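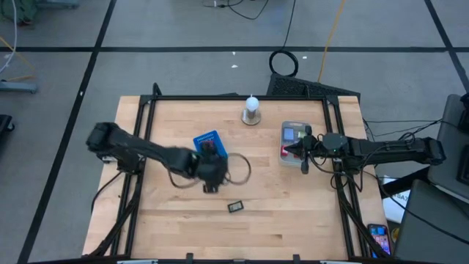
Oil on wooden tabletop is still sticky, what should I do?

Posted by Killdale_Marta in Home and Furniture

Hello everybody. I apologize in advance for my English, I try to write clearly.

In July I bought a butcher block top from Visser, the store with secondhand kitchen pieces. It was dry and a little gray in one corner, so I sanded it by hand and put on a hard oil from the brand Ronska. The can says that one should apply two thin coats and leave one night between them. I did the first coat in the evening and the second in the next evening.

Now two weeks have passed and the top is still sticky. It is not sticky everywhere. In the middle it feels almost normal, but along the long sides my sleeve stays a little attached when I lift the arm. If I leave a sheet of paper there during the night, in the morning it must be peeled off. There is also a smell, not very strong, similar to old paint.

The room is on the ground floor and has one small window to the north. My hygrometer shows 68 percent. I don't have heating in that room in the summer.

I would like to know:

Can I still save this finish, or must I sand everything again?
Is it a mistake to wash it with dish soap? My neighbor recommends this.
How long must I wait before I can put things on it? I want to use it as a sewing table, therefore it is very important that nothing sticks to the fabric.

I have sandpaper of the brand Allex at home, only in grit 100, and a white scrubbing pad. Thank you very much for every advice.

Fergus Paterson

You applied too much oil and you did not wipe away the rest. This is the most common problem with these products, and I made the same mistake on two shelves and one door before I learned it.

The wood can drink only a certain amount. What stays on top must be removed with a dry cloth after fifteen or twenty minutes, until the surface feels almost dry under the hand. If it stays, it makes a skin. The skin is dry above and soft under it, and it can remain like this for months. I suppose that at the long sides you overlapped the strokes, or the oil ran there.

I would try it in this way:

Take a cotton cloth and a little mineral spirits. Open the window and wear gloves. Rub a place as large as your hand, in the direction of the grain, and look if the cloth becomes yellow or brown. If yes, the soft oil is coming off and you can continue over the whole top. Change the cloth often, otherwise you only move the sticky layer from one place to another.

Where the cloth alone is too weak, use the white pad with some drops of mineral spirits. Press lightly. Afterwards wipe with a clean cloth and let the top rest for some days. 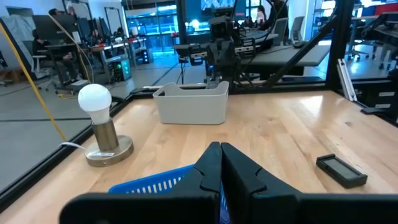 Please don't use your grit 100 for this. The paper will be full of glue after one minute, and it will leave scratches which you see later when the light comes from the side. If you must sand, do it only when the surface is hard, and take something finer, for example 180 and then 220.

Dish soap will not harm very much, but it will not help either. Soap does not dissolve oil that is already half cured, and the water can raise the grain.

Very important: the cloths with oil can start to burn alone if you put them in a ball in the trash. Lay them flat outside until they are stiff, or put them in a metal can with water and close it.

About your third point, I would wait until the paper test is good. Leave a sheet with a book on it for one night. When the sheet lifts with no resistance, you can put a cotton cloth on the table and work on it carefully. For light silk I would wait longer.

Kevin Ó Conaill

I had this with a desk. I put a fan in the room and it became dry after some time. Maybe try this first, it costs nothing.

Killdale_Marta

Thank you both. I tried the mineral spirits on the left side and the cloth became quite brown, so I think Fergus is right. I also remember that I did not wipe after the second coat, because I thought more oil means better protection.

Kevin, I will put the fan there too. Did you let it run during the night or only in the day?

Fergus Paterson

A fan is good, but only after the extra oil is removed. Air alone makes the skin harder and the soft part under it stays soft. And don't do a third coat before the top has been dry for at least a week, even if some places look dull. You can polish the dull places later with a very small quantity on a cloth.

Kevin Ó Conaill

Only in the day. It was too loud for sleeping.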